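The Understudy

I got the part of the dead aunt because I was the only one in Mastden who owned a black dress and could hold still.

This was October, the year the Mastden Players decided they were done with musicals. Gonzalo Arrieta had written a play. He'd been writing it for as long as anyone had known him, and it was called Tillance, after the town his mother came from, and it ran three hours if you did all the pauses. Gonzalo wanted all the pauses. In the first act the aunt lies on a sofa, dead, while the family argues over her house. In the second act she sits up and joins in. I had forty minutes of lying down before my first line, and I'll tell you, I have never learned a play so well in my life. You can't help it. You're flat on your back with your eyes shut and all those words just pour in.

So by the second week of rehearsal I knew everyone's part. I knew Marcelino Rocha's big speech about the pear tree, and I knew he always skipped the line about the wasps. I knew Lise Hawthorne's part better than Lise did (she was wonderful, but she came to every line like it was a parked car she thought might be hers). I'd go home and do the whole thing in the kitchen, all six voices, stirring soup.

My husband left the year before that, by the way. I only mention it for the soup. I was still making enough for two and then eating it for 3 days.

Anyway, the night before we opened, Lise lost her voice. Not a little scratchy - gone. She stood in the doorway of the hall with a scarf up to her ears and opened her mouth and a sort of hinge noise came out. Gonzalo sat down on the stage steps and put his script over his face.

"I know it," I said. I was already on the sofa.

"You're dead," said Gonzalo, from under the script.

"I know all of it, though. I could do Lise and somebody else could be dead." 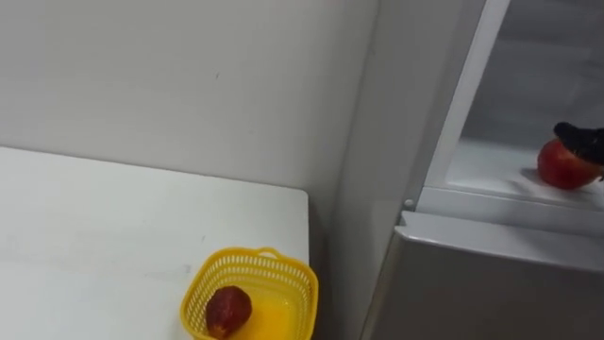

I should say that Lise's part was the daughter, Inés, who is supposed to be thirty-one. I was fifty-four. Marcelino pointed this out, kindly enough, and then Peiyu Qian, who ran the lights and never spoke at rehearsal unless something was smoking, called down from the ladder that she could keep it dim.

"How dim?" I said.

"Very," said Peiyu.

So that was settled. Lise would be the aunt, who only had eleven minutes of talking in the whole second act, and she'd whisper it. A whispering dead aunt! Gonzalo took the script off his face when he heard that. You could see him falling in love with it. By nine o'clock he was telling people he'd always imagined it that way.

We ran it once, straight through, and got out past midnight. I drove home with the window down, saying my lines at the stop signs, and I was so happy I went right by my own street and had to turn around at the feed store.

The hall held 800 people if you opened the balcony. We did not open the balcony. Opening night there were nearly 50 in the seats, most of them related to Marcelino, and I stood behind the curtain in Lise's green cardigan with the sleeves pushed up, and for the first time since I'd joined I had no idea what came first.

It was all there lying down, you see. I'd learned it lying down. Standing up, I had nothing at all.

I'm not proud of what I did next. I went out on my cue, I looked at my dead aunt, I looked at my brother and his awful fiancée, and I lay down on the rug. Just lay down in front of everybody and shut my eyes. I heard Marcelino stop breathing. Then it started coming, the way it always did, line after line, and I said it up at the ceiling. I said the part about the keys and the part about the bank. When Marcelino got to the pear tree he skipped the wasps, and I said the wasps for him.

He waited a second. Then I heard his knees crack, and he got down on the rug next to me and did the rest of his speech from there. Josué Lopes, who was playing the lawyer, held out until the reading of the will, and then he lay down too, in his good suit.

By the time the aunt sat up she was the only one on stage who was vertical. Lise whispered her first line, which is "Well, look at you all," and somebody in the back row laughed out loud, a great big honk, and then the whole place went.

The Jeneo paper said it was a brave choice about grief. Gonzalo cut that out and carried it in his wallet.

Afterward a few of us went to Dương for noodles, the only place open, and Lise wrote me a note on a napkin and pushed it across the table. It said, Can I have my cardigan back. I had broth all down the front of it. I ordered another bowl and kept it on.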